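Plullow two-arm build: Sunday pre-run checklist, with my comments

I fill this in before every session in the shared shop at Wamine. Same order each time, and if an item fails I stop there and fix it before going on. Comments are mine and they ramble a bit, sorry in advance to whoever inherits the binder.

POWER AND STOPS

1. Main stop button cuts both arms. OK
Hit it three times, arms dropped out every time. The button cap is getting sticky (someone's glue?), so I cleaned it.

2. Second stop within reach of the person doing handovers. OK
I moved it to a hook at hip height. Much better than hunting for it on the bench!

3. Battery pack voltage and case. OK
No swelling, no warm spots after a 17 minute idle. Log counter read 1186 at the start.

4. Joint lights green before anyone steps in. OK
Left arm took two tries to come up. Second try was fine and stayed fine — I still want to reseat that connector before next time.

ARMS AND HANDS

5. Screws on both wrist covers snug. FIXED
Two on the left had backed out by maybe a quarter turn. Thread locker is on the shopping list, again.

6. Cables free through full travel. WATCH
The loop off the back of the right hand is longer than I like. It clears everything at the speeds we run, but I can see it snagging on a sleeve one day. Need a clip, or a shorter cable from Kariuki if they have one in stock.

7. Finger pads intact, no tears. OK
A little polish on the left thumb, no cuts.

8. Grip limit set in the Davinari controller. OK
Set to 18 on the software scale. Please don't bump it up because a bottle slipped once. Wipe the bottle.

9. Release on command, ten in a row. OK
All ten let go. Number six was slow and I made a note in the log at line 1521.

FLOOR AND PEOPLE

10. Colored floor sheets in place and taped flat. OK
Retaped one corner of the orange one. If you can feel an edge with your shoe, it needs new tape.

11. Bags and loose stuff outside the working area. NEEDS WORK
We're still bad at this. Bags creep toward the markers all afternoon, and a strap on the floor is a trip waiting to happen. I'd like a shelf by the door, and I'm happy to build it if somebody else pays for the wood.

12. Closed shoes, no dangling jewelry, long hair tied back. OK

13. Handover hand stays open and above the cap until the arm has stopped. OK
Let the arm come to you. I catch myself reaching in early when I get impatient, so this one is as much for me as for anyone.

14. Test objects closed and unbreakable. OK
Plastic bottles with the caps screwed on tight. Glass stays in the kitchen.

RESULT
Passed for slow handovers only. Items 6 and 11 carry over to the next sheet, and full speed stays locked until the cable is clipped. 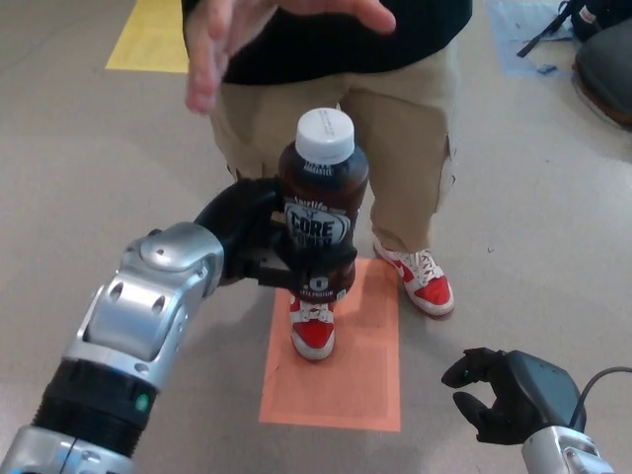
Item 13, handover check: left hand on the bottle, receiving hand open over the cap.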